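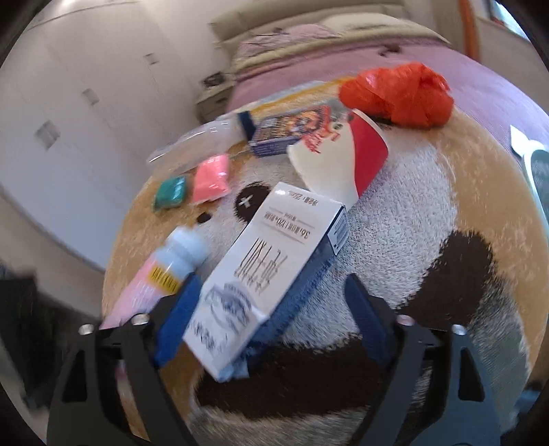
Why Did the Gripper Drop the Box?

Have you ever picked up a paper cup and squished it by accident? Me too! Grippers have the same problem, and I want to tell you about the day one of mine went wrong.

A gripper is like a hand with only 2 fingers. Mine has black jaws with a dark blue rubbery pad on the inside of each one. The pads do the holding, the way your fingertips do.

I was practicing picking things up off a fluffy rug with a panda-like face (I love that rug). A light carton is a pretty good thing to start with, because it has flat sides. I had done almost 50 pickups that day in April when the carton slid right out and went thump.

So I tried again. Thump! And again, thump.

My first idea was to squeeze harder. Bad idea! The side of the carton caved in, and it still slipped. If it had been a bottle with a loose cap, I would have had a big mess to mop up.

Then I looked at the pads up close. Fuzz! Tiny bits of rug fluff were stuck all over the rubber. Rubber grips well when it can touch the thing it's holding, but my pads were mostly touching fluff. It's like trying to open a jar with mittens on.

I wiped both pads with a damp cloth, waited 30 minutes for them to dry, and tried a new carton. It stayed put.

Now I check the pads before I start. I also keep my own fingers away from the jaws, and you should too if you ever get to try a gripper. It can't tell a finger from a box, and a pinch really hurts! If something gets stuck, stop and ask a grown-up to help you get it out.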